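Print this page | E-mail this page

Search student work Enter keywords Go

Do member prices save money? A shelf price record from two Komley supermarkets

The claim this project set out to check is printed on a poster beside the carts at the Gosar store in Komley. It says that members pay less every time they shop. Wornis, across the parking lot, makes the same promise in different colors. Both stores run their member prices through an app called Lumenta, where you sign up with a phone number and a birthday, and after that the register gives you the lower of two prices on whatever happens to be on the member list that week.

I have been a member at both stores since I moved here, and I can't say my grocery bill has ever felt low. That is a feeling and not a finding. The savings total at the bottom of the receipt isn't a finding either, though it gets treated as one. It is worked out by the store, using a regular price chosen by the store. If a can of tomatoes goes up in price on the shelf and then comes back down "for members," the receipt counts the whole drop as a gift.

So the question was a narrow one. When an item has a member price, is that price lower than what anybody could have paid for the same item a few weeks before, with no app at all?

What was recorded

The list has 80 items on it. I picked them before the first visit and did not change them afterward, even when I started to wish I had. They are dull things: long-life milk, rice, store-brand pasta, dish soap, onions, peanut butter, the cheaper of the two coffee brands, toothpaste, cat litter. I left out meat from the counter, as it is sold by weight and the cuts change. I also left out anything seasonal.

Each week for 26 weeks I walked both stores with the list and wrote down the shelf price, the member price if there was one, and the size of the package. The size turned out to matter more than I had planned for. Prices were taken between 6 and 8 p.m., when I could get there. I can't rule out that a store changes its tags in the morning and I met the tail end of something, but when I checked a handful of tags early in the day they matched the evening ones.

That gave 3183 usable prices. It should have been more. Items were out of stock, tags were missing, and there was one week in the middle when I was sick and a classmate covered Wornis for me and brought back a list with no sizes on it. I threw that week's Wornis list out. I would have liked to keep it, and I notice that it agreed with my argument, so throwing it out seemed the safer choice.
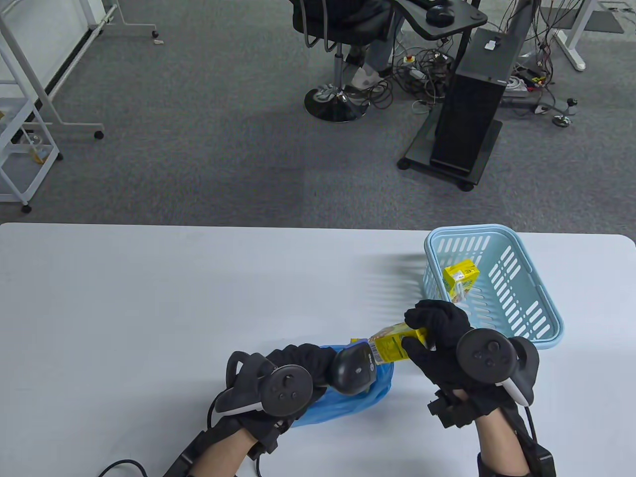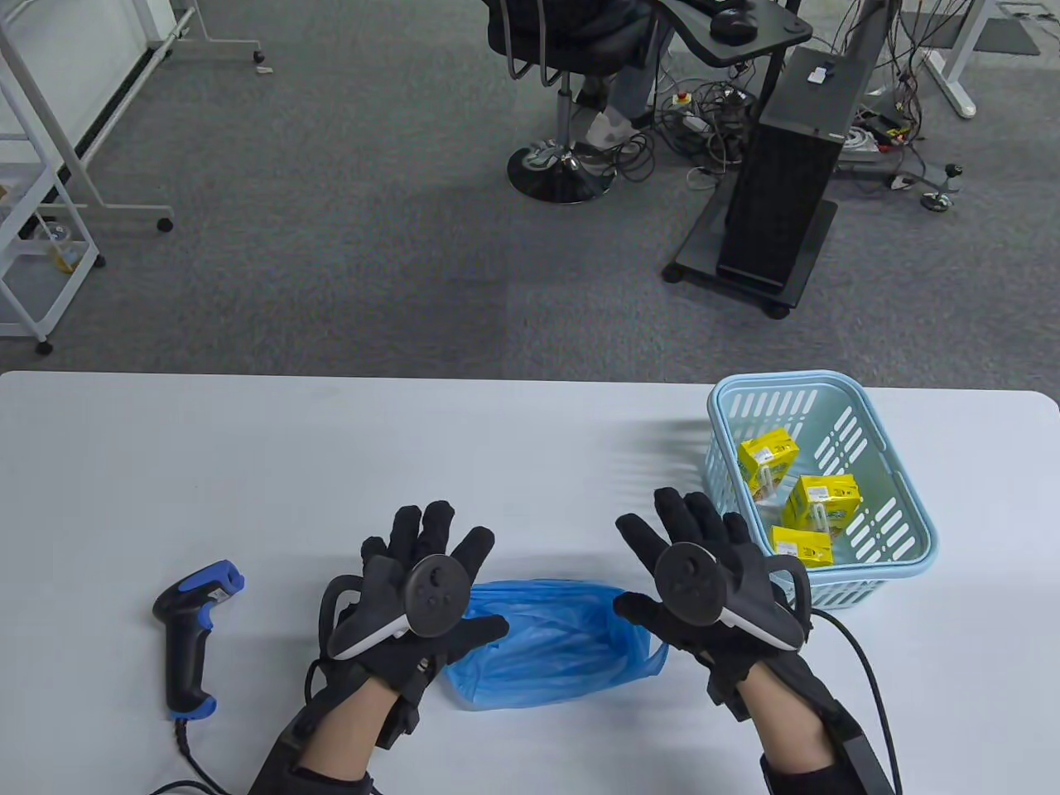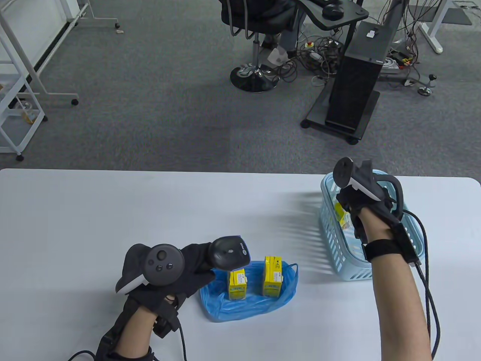

Third picture: a black handheld barcode scanner tilted toward a small yellow box.

By Siyabonga Lekota
Second-year project, Consumer Studies

How a saving was counted

Stores compare the member price with today's shelf price. I compared it with the lowest open price the same store had charged for the same size in the four weeks before. An open price means the one on the shelf for everybody. If the member price was below that, I called it a real saving. If it was the same, I called it a return. If it was higher, I called it a markup, and I expected to find hardly any of those.

Four weeks is a choice. My supervisor asked why it was not six or eight, and the fair reply is that four was the longest stretch I could use without losing too much of the start of the record. I ran it again with three and the picture held up, with the real savings a bit more common. A person who wanted to defend the stores could argue for three.

Package size was handled by working everything out per ounce or per sheet. When a package shrank, the old price was scaled down to match. It isn't perfect, because some people don't care whether there are a few fewer crackers in the box. I do care, and I suspect most people would if the box said so.

What came out

Real savings exist. I want that stated early, since I started out fairly sure they would be rare, and they are not rare. At Gosar, a little over half of the member prices beat the recent open price. At Wornis it was a little under half. The savings were mostly small change on each item. The larger ones sat on coffee, laundry liquid and cat litter, and someone who bought only those on member weeks and everything else as needed would come out ahead.

Returns were the next biggest group. Typically the open price of something moved up, stayed there two or three weeks, and then a member tag appeared with the old price on it. For a member, nothing had changed. For a person without a phone, or one who doesn't like handing over a birthday to buy rice, the item now cost more. I think this is the most important thing in the record and the hardest to get anyone excited about. The discount is better described as a charge for not joining.

Markups were fewer, but I did not have to hunt for them. The clearest run was peanut butter at Wornis. The jar got smaller, the shelf price stayed put, and when the member tag arrived it was still higher per ounce than the open price of the big jar had been. The receipt would have shown that as money saved.

There is a trap here that I fell into for most of the first draft. I had been counting every week an item was on the member list as a separate event. An item sitting on the list for five weeks in a row was five savings or five markups. This made both stores look more extreme than they are. Counting each run of weeks once pulls the results toward the middle, and that is the version reported above. I don't love how much the answer moved when I changed one rule, and I would ask readers to be as wary of my shares as they are of the poster.

The basket test

A shopper doesn't buy eighty separate items, she buys a cart. I made up a plain weekly cart from the list and priced it each week as a member and as a non-member at both stores.

The member cart was always cheaper than the non-member cart in the same store in the same week. On that point the poster is correct. But the gap between the two stores was often wider than the gap between having the app and not having it. In many of the weeks a non-member who crossed the parking lot did better than a member who stayed where she was. Neither store has a poster about this.

I should say that crossing a parking lot is easy for me. I have no kids with me and a light bag. For people coming by bus with an hour to spare, the member price in one store may be the only saving on offer, and a report telling them to shop around is not much use.

What the stores said

I wrote to both. Gosar sent a polite message saying that member prices are set nationally and that they were glad I was interested. Wornis did not write back. I asked a shift lead at one of the stores (she asked me not to say which) how tags are changed, and she said a list comes in and they print what is on it. I believe her. I don't think anyone in Komley is sitting in a back room planning what to do about peanut butter.

I also asked Lumenta, through the help page in the app, what happens to the purchase record when a member leaves. The reply linked to the terms, and the terms say records are kept for as long as needed. Needed for what was not stated.

Weak points

One town and two stores. The stores face each other, which could make them keep a closer eye on one another's prices than stores elsewhere would.

I am one person copying tags by hand, and I will have made errors. I rechecked a page of entries against receipts where I had them and found mistakes in package size, none in price. I don't know that the other pages are as good.

The record covers no coupons, and the app does send personal coupons. Mine were nearly all for diapers, which I have never bought. Someone with better coupons may do better than my figures suggest. It would take a group of members willing to share their screens to find out, and the two I asked were not keen.

Wages, fuel and supplier costs went up over the same months for all I know, and some of the rises I call returns may have been rises the store had to make and then gave back. A shelf price can't tell you why it moved. I can only say that it moved, and that the tag described it as a saving.

What I would do with the record next

The simplest next step is to ask each store to print the lowest recent open price on the member tag. It would be one more line of small print on a tag that already has plenty. I put this in my letter to Gosar, and the polite message did not mention it.

The full price list, with the missing weeks marked, is with the department office and can be borrowed. The entries for onions should be read with care, as Gosar changed from loose to bagged partway through and I have not found a conversion I trust.

Last updated: March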